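Prornomis Docs > Guides > Collecting demonstrations in simulation

Collecting a set of kitchen demonstrations

Written by Kiyoshi Hirose
Last updated November 27, 2025

On this page
What you need
Set up the task file
Randomize the layout
Record
Review and discard
Check the camera views
Export

This guide covers recording teleoperated demonstrations in the simulated kitchen and turning them into a training set. It assumes you have Prornomis installed and can already open a room and move the arm. If you can't do that yet, start with First Launch.

The task used throughout is moving fruit from a bowl to another spot on the counter. The same steps work for the other tabletop tasks. Tasks with drawers and doors need a different reset script and have their own page.

What you need

A workstation that can run the kitchen at full speed with recording turned on. If the simulation slows down while you record, the timestamps will still be right but your own hand movements will be wrong, and the policy will learn them.

The Gusitz controller or any other six-axis input device. A keyboard works for testing. Don't use it for data you mean to keep.

Disk space. Image streams take up nearly all of it. Joint states and actions are small.

Set up the task file

1. Copy pick_from_bowl.yaml from the templates folder into your project and rename it. The file name becomes the task name in the exported set, so choose one you can live with.

2. Fill in the instruction field. Write it the way a person would say it: "take the fruit out of the bowl and put it on the counter." You can list several wordings and one will be picked for each episode. Keep them all true to the same goal. An earlier version of our set had "empty the bowl" in the list, and operators who saw that line moved both pieces while everyone else moved one.

3. Set the success test. The default checks that the object is outside the bowl, resting on the counter, and no longer touching the gripper. Leave the settle time alone unless your objects roll.

4. Set max_steps. Episodes that run past it are saved as failures.

Randomize the layout

Open the Layout tab. Every object has a region it can appear in and a range of rotations.

Give the bowl the largest region you can. The usual mistake is a tight patch right in front of the arm, where every grasp is comfortable. A policy trained on that will reach for the patch even when the bowl is somewhere else.

Objects inside the bowl are dropped from a small height at reset and allowed to settle. They will sometimes end up touching or lined up so that one hides part of the other. Keep those layouts. Throw out a reset only if an object lands outside the bowl, and the reset script does that for you.

Background objects go in the Distractors list. Keep them out of the bowl's region or you will get overlaps at reset.

The wall and countertop materials can be changed too. We hold them fixed for the first 100 episodes so that a problem with the task is easy to find, then turn them on for the rest.

Record

1. Press Reset and wait for the ready tone.

2. Press Record, do the task, and press Stop once the object is down and the gripper is clear.

3. Mark the episode Keep or Drop. If you aren't sure, mark it Drop.

Move at a steady speed. Long pauses are the most common fault in new operators' data. If you have to stop and think, drop the episode and plan the grasp before starting the next one.

Change operators after 122 episodes or sooner. Quality falls off when one person does too many in a row, and a set from a single operator carries that person's habits.

Review and discard

Run the review tool at the end of each session. It plays the kept episodes at high speed and flags collisions, stalls, and jumps in the action stream. Look at every flagged episode yourself. A light brush against the bowl is fine. Contact between the elbow and the counter is grounds for dropping it.

Check the camera views

Open one saved still from each camera before you record in bulk. The bowl and what's in it should be easy to make out with the arm at its start pose. In the side view from our kitchen set, the arm fills much of the right side, but the bowl and both pieces of fruit are in clear view, with the potted plant farther back by the brick wall. 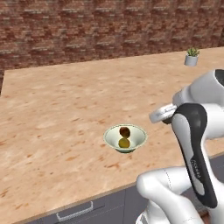 Export

1. Choose File > Export Set and select the Horkex format.

2. Pick the image size. Use the size your policy takes as input.

3. Set the holdout split. Split by layout seed, never by frame.

4. Export, then run the loader test on the result. Our full set has 4,000 episodes and the test is slow on one that large, so try it with a small export first.

Next: Training a first policy
Previous: Controller setup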